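How to Clean a Glass Cooktop Without Scratching It

By Corinne Park

A glass cooktop looks spotless for the length of the drive home from the store. After that it's a relationship, and you'll be doing most of the work.

What you need
Baking soda
White vinegar in a spray bottle
Two soft cloths
A razor scraper made for glass
Patience, or a podcast

Step 1. Turn everything off and let the glass cool completely. The indicator light is your friend. Your palm is a poor substitute.

Step 2. Wipe away crumbs with a dry cloth. Salt and sugar grains are what leave those fine gray lines everyone blames on the pans.

Step 3. Spray vinegar over the surface and sprinkle baking soda on the burned spots. It will fizz, which feels like progress. Lay a warm, damp cloth on top and walk away for 16 minutes. I have tried ten. I have also tried forgetting until dinner, and that worked fine.

Step 4. Rub in small circles with the cloth. Whatever is left gets the scraper, held low and pushed gently away from you. If you hear scratching, stop and add more vinegar.

Step 5. Rinse with a clean damp cloth, then buff dry. White streaks mean there's still baking soda on there — rinse again.

Keep the powdered cleansers and the green scrubby pads for the sink. And lift your pots when you move them. My friend Tala slides hers like air hockey pucks, and her cooktop has the ice-rink finish to match.

Boiled-over jam is its own problem and gets its own page, once I've forgiven the last batch.

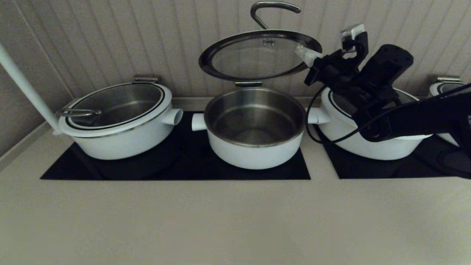 White pots on black glass cooktops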